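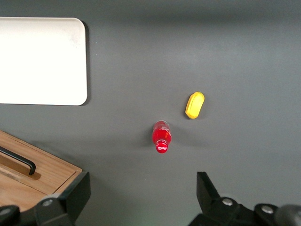

Features > Research and Industry > Robotics

Teaching by Hand at the Cluda Laboratory

The training program at Cluda begins with a person and a pair of handles. An operator moves the handles, the robot arms follow, and every motion is recorded for later study. Since April the laboratory has collected 2257 such demonstrations, all of household tasks that most adults perform without thought.

"The operator is a teacher, and must behave as one," said Lovisa Björklund, who directs the program. New operators practice for 9 days before any of their work is kept. They are asked to move at an even pace and to finish each motion they begin, including the poor ones.
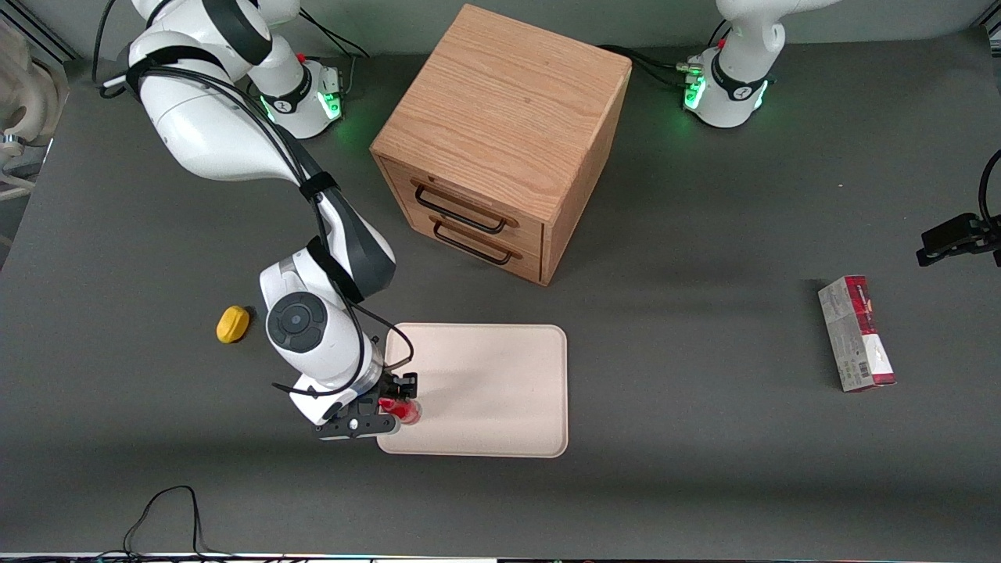 Operator training is the responsibility of Sreekumar Pillai, who came to Cluda from the instrument maker Grernano. His course gives particular weight to the moment before release, when beginners tend to hurry. With the red object held in the gripper at the edge of the tray, an operator is expected to pause, check the height, and only then lower it. The same care applies to drawers with bar handles, where a small error in the angle of approach can spoil the pull.

Each recording is reviewed by two people. Ah-rin Maeng, a senior reviewer, rejects those in which the operator hesitates in midair or corrects a grasp more than once. A model trained on hesitation, she noted, will hesitate.

The laboratory plans to extend the program to its partner site at Ploltano, where four operators are to be trained under the same rules.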